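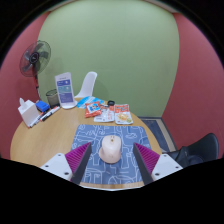 3. Recoger una mesa: lo que pedimos y lo que obtuvimos

Informe de proyecto, asignatura de Automatización Aplicada
Autora: Sawsan Kassab
Entrega: 21 de febrero

La pregunta de partida era modesta: ¿puede una máquina dejar despejada una mesa corriente sin que una persona termine haciéndolo por ella? Los folletos de Dastmont y de Cekarix dicen que sí. Después de un trimestre de pruebas, mi respuesta es que todavía no, y que las demostraciones eligen muy bien sus mesas.

La nuestra es redonda, de madera clara, con un mantel individual azul lleno de dibujos blancos. Encima del mantel, un objeto beige, liso y redondeado, más ancho por la base y con un bulto a un lado. Para una mano no tiene ninguna dificultad. Para dos dedos que se cierran en línea recta hay que decidir a qué altura apretar, y cada altura ofrece un ancho distinto.

Detrás quedan los paquetes de comida, unos tapando en parte a otros, y más a la izquierda los rotuladores, la caja de pañuelos y el portalápices de malla. Nadie ordena así una mesa de laboratorio, pero en una casa es lo normal.

3.1 Resultados

Hicimos 100 intentos de coger un objeto y dejarlo en una bandeja. Salieron bien 25 a la primera. Otros 17 necesitaron un segundo agarre, que conté aparte porque me parece tramposo sumarlos. El resto fueron fallos, casi siempre con los envases blandos: el dedo empuja, el plástico cede y el paquete de al lado se mueve.

El fabricante de la pinza, Tsolakis, da una tasa bastante mejor en su ficha. No he podido reproducirla. Tampoco explica con qué objetos la midió, y escribí en octubre para preguntarlo sin recibir respuesta.

3.2 Coste

El equipo nos salió por 1.749 euros, sin contar las horas de montaje ni las mías. Recoger esa mesa a mano me lleva menos de un minuto.

3.3 Limitaciones

Una sola mesa, una sola habitación y una sola operadora. Con el programa de Enumska quizá cambien las cifras; queda pendiente para la segunda entrega, junto con los rotuladores, que no llegué a incluir en la serie.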